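Write the Rules Down Before You Run the Robot

I spent most of December arguing with people I like about the word "clean." We were trying to agree on house rules for simulated kitchen tasks at Trunarcombe, and I figured we'd knock it out in an afternoon. We did not knock it out in an afternoon. We got through two pots of coffee and one definition, and Jabari Mushi took the definition back the next morning.

So this is my pitch, and it's a pretty plain one. If you're going to publish a success rate for a household robot, you should have to publish the rules you scored it by, on the same page, in words a person who cooks dinner could follow. I don't mean a link to a config file. I mean sentences!

Take storage, the easy stuff, or so I thought. The instruction says "put it on the shelf." Our cabinet has narrow compartments on one side and wide ones on the other, upper and lower, and does the bottom panel count as a shelf? Sharon Athumani says yes, anything flat you'd set a jar on. Jabari says a shelf is a board with space under it. I've gone back and forth so many times I no longer trust myself.

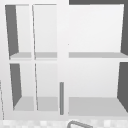 The sink problem

Shelves at least hold still in your head. Sinks are where the trouble starts, and I'd bet half the disagreement between labs over kitchen scores comes down to somebody's idea of what belongs in one.
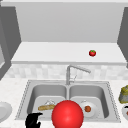 My own rule, the one I keep pushing, is that every object in the room gets a written status before the first run: task item, clutter, or off limits. It's dull work and I love it. Look at what's sharing the sink in our setup — a long loaf of bread in the left basin, a plate in the right one with something like a meatball on it — and tell me what "clear the sink" means. Does the bread go on the counter? Does the food come off the plate first, or may the two travel together? A person would have opinions, and so would that person's mother-in-law. The robot only has what we wrote down, and if we didn't write it down, then whoever is scoring gets to make it up on the spot. I've been that scorer. I was generous before lunch and a monster after it.

Now, the folks who built Clitow, the scoring tool we use, would say I'm fussing. Their default calls a run good if the target ends up inside the target zone when the clock stops. Fine, but how did it get there? Dropped from a foot up? Shoved along with two other things? I want the rule to say so. Prana, our older tool, at least made you fill in a box for contact with other objects, and people hated that box, and I miss it.

The other thing I'd ask for is a leftovers rule. After 100 runs we went back through 12 we'd passed and argued over every one, and nearly all the arguing was about small stuff. A scrap next to a dish. A crumb-sized bit in the other basin. Is that a finished job? In my kitchen it isn't, but I've also eaten at Jabari's place, so I know standards vary. 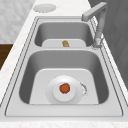 Double sink, front and back basins. Small items count too, under my rule.

Sharon's objection is the best one I've heard. She says long rules make people build for the rules, and you end up with a robot that's wonderful at our sink and lost at anybody else's. She's right that it happens. I'd still take it over the other thing, where a number goes around for a year and no two readers mean the same by it. Keep the rule sheet to a page, let people complain, and put a version number on it so we know which sheet they're complaining about.

We're on version 15 at the moment. The shelf question is still open, and Jabari has asked for another meeting.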